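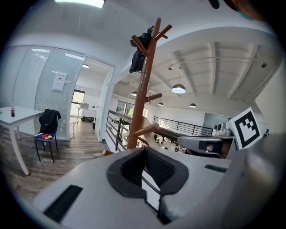
*Slide 1: Hand-held gripper on the upper level, marker card on the right, railings and lower floor beyond the coat rack.*

**Recording in shared workplaces: site rules for hand-held gripper work**
Speaker notes, Callum Furnival, Drerkora
6th July, second slot after morning tea

Leave slide 1 up while people sit down. Thank Liam Sowerby for the invitation. Ask who in the room records with hand-held grippers now, and who only receives the data. Wait for hands.

Say where the rules come from. We work in other people's offices and we had no written site rules until last winter. What we had was a checklist for the equipment. It covered calibration, storage and batteries, and said very little about the building or the people in it. The current rules fit on two pages and I'll go through most of them.

I'm not presenting these as a standard. They're one company's rules, and some will be wrong for your sites. If you need legal advice on privacy, get it from someone in your own province or state.

## Slide 2: Scope

The rules apply to any recording made in a space where people we don't employ also work. A closed lab has its own procedure.

They start when the equipment comes out of its case and they end when the files have been checked. The second part matters for later slides, so say it twice.

One term to define: the operator is the person holding the gripper. The site lead is the second person. We don't do solo recordings in shared spaces. Somebody will ask about cost. Yes, it costs more.

## Slide 3: Decide what the lens will take in

Go back to slide 1 for this part, then forward again.

The lens is very wide. The task might be on a tabletop an arm's length away, and you'll still record the next room, the windows at the far end and the floor below. Point to the open doorway and the laptop on the desk in there. Then point to the notice taped to the glass. Nothing on either one matters to us. The rule is written for the day when it does.

Rule 3.1: Before the first recording, the site lead stands where the operator will stand, turns a full circle and lists every open door, screen, whiteboard and posted notice.

Rule 3.2: Each item on the list gets closed, turned, covered or accepted. "Accepted" needs initials from somebody at the host site.

Rule 3.3: If the operator's position changes by more than a couple of steps, do the circle again.

Blinds are useful and people forget to ask about them. Ask the host. Don't adjust them yourself.

## Slide 4: Belongings

Jackets on racks and chairs are the most common thing we meet. A jacket with a logo can identify an employer, and sometimes a person if only one team has that jacket.

Rule 4.1: Don't move belongings. Ask the owner to move them, or ask the host to ask.

Rule 4.2: If the owner can't be found, leave the item where it is and write it in the session log.

Rule 4.3: Never use a found item as a task object, however suitable it looks. Bring your own objects. Bottles and folded cloths are cheap.

We had an argument about 4.3. Octavian Căpraru's view was that ordinary clutter is exactly what the data is short of, and a rule like this makes the recordings too clean. He has a point. We settled on leaving clutter in the background where the host accepts it and keeping the gripper off it. Octavian still thinks it's too strict, and he's in the third row, so take that up with him at lunch.

## Slide 5: Edges, stairs and railings

This is the safety section. Slow down here.

An operator who is watching the fingers isn't watching the floor. On an upper level with a railing, the hazards are walking backwards and dropping something on the people below. A railing with gaps between the bars will stop a person and won't stop a dropped part.

- Rule 5.1: No recording path ends at a railing. Turn around before you reach it.
- Rule 5.2: Nothing is passed over or held beyond a railing, including the gripper.
- Rule 5.3: Wrist tether on for the whole session on any level above ground.
- Rule 5.4: The site lead stands between the operator and the nearest edge and doesn't do anything else. No note taking or phone.
- Rule 5.5: Chair legs and table legs that splay outward are called out aloud before the operator walks past them.

5.5 sounds fussy. We added it after Vilém Hrnčiar caught a foot on a table leg in a meeting room. He wasn't hurt. The gripper housing cracked and we lost the afternoon.

Expect a question about tethers getting into the shot. They do, a bit. We live with it.

## Slide 6: Markers and housings

Shorter section. Some of the audience will want more, so point them to the afternoon session.

Rule 6.1: Marker cards are checked before each session for tilt, scuffs and glare. A card that has shifted gets refitted and the session restarts from calibration.

Rule 6.2: No handwriting or stickers near a marker. We found a price label on one.

Rule 6.3: Pads are inspected on both sides. Replace any pad that's lifting at the rim.

Rule 6.4: Note the lighting. Bright windows and pendant lamps together are hard on exposure, and whoever processes the files needs to know which lamps were on. A line in the log is enough: "daylight plus hanging lamps, ceiling panel on".

Mention that we use the same log sheet for the Zulter and Groteck sites, so the processing team reads one format.

## Slide 7: Telling people

Rule 7.1: A sign goes up at every entrance to the area, including the one nobody on your team uses. Plain words, large type: recording in progress, who we are, a phone number that is answered.

Rule 7.2: The sign says what's recorded. If audio is on, say so. Ours is off by default.

Rule 7.3: Anyone who walks in during a recording can ask for it to be deleted on the spot, with no reason given. The operator stops, deletes and starts again. Don't argue with them or explain how valuable the take was.

Rule 7.4: On open levels, people on the floor below are in the area too. They get a sign as well.

7.4 came from Cyril Fothergill, who looks after one of our host buildings. He asked whether the staff downstairs had been told. They hadn't.

## Slide 8: Checking the files

Read out the figures slowly, they're on the slide.

We went back over 424 recordings made before the rules were written. The review took two people the best part of a month. In five of them we could read something on a screen or a wall that we shouldn't have been able to read. All five were deleted and the hosts were told by phone, then in writing.

We've made roughly 800 recordings under the current rules. They go through the same review. I'm not giving a comparison today because the second review isn't finished, and I'd sooner come back with the whole result.

Rule 8.1: The person who checks the files is not the operator.

Rule 8.2: Check the edges of the view as well as the centre. Vignetting makes the edges look unimportant. They can still be legible when enlarged.

Rule 8.3: If in doubt, hold the file back and ask the host. Holding back is logged and doesn't count against anyone.

## Slide 9: What we haven't sorted out

- Reflections. Glass partitions are everywhere and we have no good rule yet beyond "look".
- How long a host's consent lasts after an office has been rearranged.
- Whether the site lead should be allowed to come from the host. Dobson would prefer it and I can see why. I'd want them trained first.
- Visitors who don't read English. Our signs are in English only, and we should fix that.

## Questions

Liam will run the microphone. Stop at the five-minute warning even if slide 9 isn't done.

If asked for the rules document: yes, it can be shared, leave a card at the desk. Take the phone number off page two first.

If asked about robots working on their own in the same spaces: different document, different hazards, ask Vilém.

Put slide 1 back up for questions. Somebody usually wants to point at something.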